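How to wash and dry small rugs and woven things at home

When I moved to Sotevholm I had two cotton rugs, a bath mat and a lot of woven things which I didn't know how to clean. The laundry on Vilberg street asked a price I did not want to pay, so I learned to do it in the bathtub. This page is the method I use now. It is for small pieces only, the kind you can lift alone when they are full of water.

Before you start

Take the rug outside and shake it well, then beat it on the back side with a flat brush. Do this longer than you think is needed. Sand that stays inside will become mud in the bath, and mud is much harder to remove.

Test the colour. Wet a white cloth, press it on a dark part of the rug for one minute and look at the cloth. If there is colour on it, stop and wash only with cold water and no soap. My red rug from Oyelaran gives colour every time, even after four years.

Washing

Fill the bath with lukewarm water up to the height of your hand. Add 2 spoons of mild liquid soap. I use Eleo without perfume, but any soap for wool is good. Put the rug in flat and press it down with your palms, from the middle to the sides. Do not rub and do not twist. Leave it for twenty minutes, turn it and press again.

Let the water out and rinse with the shower until there is no foam. For a thick rug this can be five or six times. I was impatient the first time and the rug dried stiff like cardboard.

Woven pieces made of cord or paper should never go in the bath. For these I use a cloth that is only a little damp, and I follow the direction of the rows. An old toothbrush is good for the corners and under the rim.
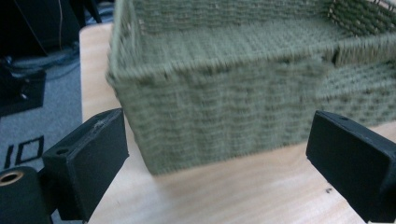
Can I put a cotton rug in the washing machine?

Small and thin ones are fine at 30 degrees with a slow spin, if the label allows it and the rug has no rubber on the back. Wash it alone, and weigh it dry first. A thin one of 998 grams is easy for my machine, but the thick one made it jump across the floor.

Drying

Roll the rug in an old towel and kneel on the roll to push the water out. Then hang it over two lines and not one - with one line you will get a fold in the middle that stays for weeks. In summer it needs one day. In December I put it on a rack in the bathroom with the window a little open, and I turn it morning and evening until the back side feels dry also.

If the corners turn up, put some heavy books on them overnight.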